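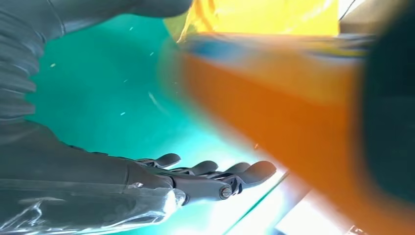 One early user of the Endgate word list asked why "doona" and "duvet" sit in separate rows when both name the same thing on the bed. The reply is in the notes below, under Variants.

Endgate household vocabulary, release 2

Contents
The list holds 2,857 everyday words and phrases for things around the home, with spelling, plural and a short gloss. Of these, 421 are marked as regional. Spelling is Australian throughout (colour, grey, mould, tyre).

Files
words.csv: one row per entry
regions.csv: region codes used in words.csv
changes.txt: what moved between releases

Columns
There are seven: id, headword, plural, gloss, room, region, variant_of. An empty region means the word is in general use. An empty plural means the word is a mass noun.

Variants
Each variant keeps its own row and points to a main headword through variant_of. Merging them in release 1 lost the region codes, so doona and duvet are now separate.

Sources
Entries were drafted from the Tse glossary and the Rallico shopping lists, then checked by hand. Trade terms for plumbing and wiring were left out.

Known problems
Laundry words are thin. Some glosses for kitchen tools still use the word they define. The room column treats shed and garage as one place.

Corrections
Send the id, the old value and the new value. The next release is planned for March.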